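Grellik Opens New Furniture Showroom in Grinside With Expanded Line of Stacking Chairs

GRINSIDE, Oct 10, 2025 – Grellik, the family-run supplier of chairs, benches and seating for halls, churches, schools and backyard get-togethers, is delighted to announce the opening of its new showroom on Randen Street, right in the heart of Grinside. Customers who have been ordering from the catalog all these years can finally come in, sit down and stay a while (we mean that, please do sit on everything!).

The showroom brings 13 styles of seating together under one roof, including the new Asamoah stacking chair, which comes in 6 colors and has a wider seat and a gently curved back that our own staff have been fighting over since the first samples came in. The chairs stack neatly against a wall when the party is over, and a matching cart is available for anyone who has to move a whole roomful of them from one end of a building to the other.

"We have spent a lot of time listening to the people who set up the chairs as well as the people who sit in them, and we think both are going to be very happy," the company said.

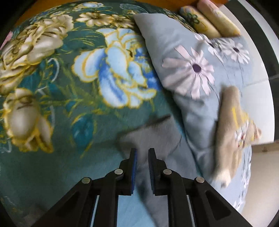
A dark teal floral comforter on the bed.

Grellik will also keep 1,452 chairs in stock at its Grinside warehouse for quick pickup, so a last-minute wedding or a bigger than expected reunion need not be a cause for panic. Orders of 200 chairs or more qualify for free local delivery through the end of October, and our drivers will gladly carry them inside for you.

Coffee and cookies will be served all through opening week, and children are very welcome.

About Grellik
Grellik sells and rents seating for events large and small, with replacement feet, glides and seat pads available for every chair in its current line.

Media contact: Grellik Press Office, Randen Street, Grinside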